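Clondovberg Court Residents' Association
Minutes of the March meeting, held in the ground floor lounge, 7.20 pm

1. Sale of flats
The agents, Gavden, reported by letter. Two flats are under offer and a one-bedroom flat on the second floor has gone back on the market after the buyer withdrew. Gavden asked that sale boards stay by the gate and off the front lawn. Agreed.
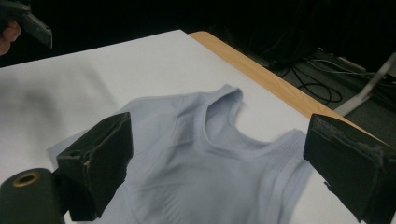
2. Managing agent
Likska's contract ends in June. They have offered to renew at £208 per flat a year, up from £200. Tarar quoted less but would charge separately for answering buyers' enquiries. It was agreed to ask Likska to hold the present fee for one more year and to bring the reply to the next meeting.

We use cookies to improve your visit. By continuing to use this site you accept our cookie policy. Accept | Settings

3. Letting of flats
The lease requires owners to tell the managing agent before a tenant moves in. More than 40 notices should be on file and some are missing. Likska to write to all owners with the form. Short holiday lets remain barred under the lease.

4. Parking
The 20 numbered bays go with the flats and cannot be sold apart from them. One sales listing had offered a bay as an extra. Gavden have been asked to correct the wording.
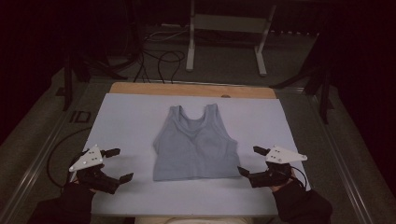
An owner on the top floor said that the listing had also left out the service charge, and that two people viewing had asked her about it on the stairs. The secretary will raise this with Gavden in the same letter.

5. Next meeting
May, same time, in the lounge. Items for the agenda to the secretary beforehand.

The meeting closed at 8.40 pm.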